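Shape blocks

Last updated: January

Shape blocks are small solid toy pieces cut or molded in simple geometric forms, usually one color per piece. Cubes, cylinders, half-rounds, stars, triangles, stepped pieces made of cubes joined together. Used for stacking, sorting, matching, pretend building, and early talk about color and shape. Sold loose, in tubs, or with a board or a sorting box. See also: building blocks, shape sorter, pattern blocks.

Names

Called shape blocks, form blocks, geo blocks or just "shapes" in most classrooms. Shape blocks and pattern blocks get mixed up a lot. Pattern blocks are thin and flat, made to tile on a table. Shape blocks are thick enough to stand up on their own. Some catalogs use the names the other way round, so check the thickness before ordering.

History

Plain wooden solids for children go back a long way, mostly offcuts from a workshop, sanded and handed over. Sets with a fixed list of forms came later, with kindergarten teaching. Bright color came later still. Early paint chipped, and many older sets have bare corners.

The Guérin set is the one collectors ask about. 25 pieces, a sliding-lid box, no paper instructions. Made in a small run of 2,270 boxes and never reissued. Complete ones are hard to find, the stars went missing first. Dresier took over the molds for the plastic version and dropped the box for a drawstring bag, which did not please everybody. Flikon sells a cheaper set of 12, slightly smaller, and the two do not stack well together. Heights are off by a hair.

Common forms

Cube and joined cubes. The single cube is the base of nearly every set. Joined cubes (two or more in one piece) can give a stepped outline if laid at a tilt or set on another block. Good for corners and stairs.

Cylinder. Stands on either end, rolls on its side. Two in different colors is normal. Younger children tend to put cylinders on top of things, and they do make a steady top if the end is flat. Ends with a bit of texture grip better than polished ones.

Half-round and arch. Curved on top, flat underneath. The arch has an opening, the half-round does not, and from some angles they are easy to confuse. Often used as a roof or bridge.

Star. A five-pointed prism with flat faces top and bottom and straight sides. Stands on its flat face without trouble. Hard to stack anything on when it is stood on its points, though children will try for a long time. The star is the favorite in most groups and the one most often found in a coat pocket.

Triangle prism. Common in wooden sets, less so in plastic.

Color

Red, yellow, blue and green are the usual four. In some sets color goes with form, so every star is green and every cube blue. In others the colors are mixed on purpose, so a child sorting by color ends up with different groups from a child sorting by shape. Teachers mostly prefer mixed. Parents seem to like the matched sets, they look tidier on a shelf.

Albane Pichon, who wrote the Rirnosness play notes used in a number of preschools, is firmly for mixed color. Her advice is to put out 7 pieces or fewer at first and leave the rest in the bag. More than that and the sorting stops and the throwing starts.

Boards and surfaces

Blocks can go on any flat surface but a board helps. It marks out the play area, deadens the noise and can be lifted away with a half-finished building still on it (carefully). Maple is a popular choice. Pale, hard, close grained, and bright pieces show up well against it. Knots and darker streaks don't matter as long as the face is smooth. Boards glued up from strips should be checked now and then for raised joints, which will tip a tall stack.

Avoid carpet. Avoid perforated tabletops used bare, small parts catch in the holes and the blocks wobble. A board laid over the top fixes it.

Uses

Sorting by color, then by shape, then by both. Stacking. Lining up by height. Copying: one person sets out a small cluster, the other builds the same thing next to it. Harder than it sounds when one piece stands partly behind another, and a good way to bring in words like behind, in front, next to, between.

Shadow drawing is an old favorite. Blocks on paper near a window, trace the shadow with a pencil, come back in the afternoon and trace agian. Many preschools keep it for Friday when the week's paper is used up anyway.

Care

Plastic: warm water, a little dish soap, dry on a towel. Wood: damp cloth only, never soaked. Paint that flakes means the piece is done. Boards get wiped along the grain and left to dry standing on edge, turned once so they dont cup.

Store dry. Bags are fine for plastic but rough on painted wood, where a shallow tray is better. 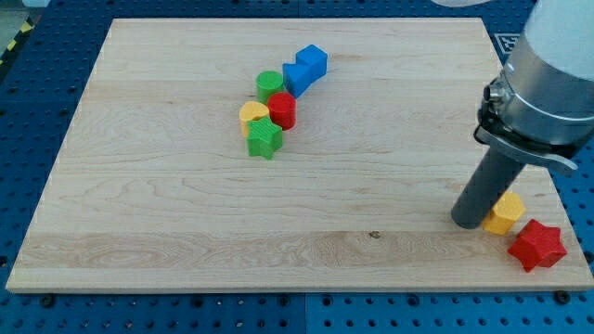 Replacement pieces are sold one at a time by Dresier, stars and cylinders only. Flikon does not sell singles.

We use cookies to remember your reading settings. Accept / Manage

Contact | Copyright Rirnosness | Back to top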